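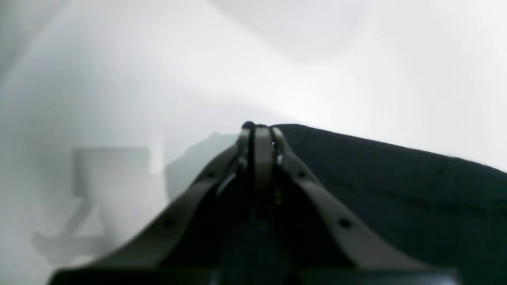

Full house at the Lultley robot open day

What a turnout! The Ratham workshop opened its doors at 10 a.m. and by closing time 851 people had come through to watch the robot arms at work, many of them with kids in tow (and plenty of those kids refusing to leave).

The big draw was the cloth handling demo, where an arm picks up a piece of fabric, moves it and tries again if it slips. Afonso Loureiro ran 26 rounds of it over the day and took questions the whole time. "People cheer for the gripper like it's a ball game," he said. "I love it."

Visitors also got to steer a small practice arm themselves, and the line for that one went out into the yard. Lultley plans to open up again in October, with longer hours and a second practice arm.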